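4.2 Target Selection in Clutter
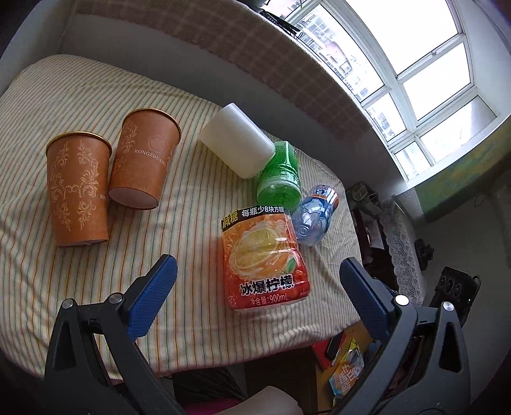
Figure 5. View from the gripper camera with both jaws open on either side of the 900 mL lemon drink bottle.

The Otard planner takes one wrist view and returns a ranked list of grasps. Items that touch or overlap, such as the white cylinder and the green bottle in Figure 5, are first split into separate masks. Each mask is then scored for jaw clearance on both sides. Striped cloth was a problem for our first segmenter, which often took folds for object edges — we retrained it on 1195 labeled views from the Tellovdale set. Lying cups are handled by a separate rule that prefers a grasp across the narrow end. The planner keeps the top 16 candidates and drops any whose approach path crosses a neighboring mask.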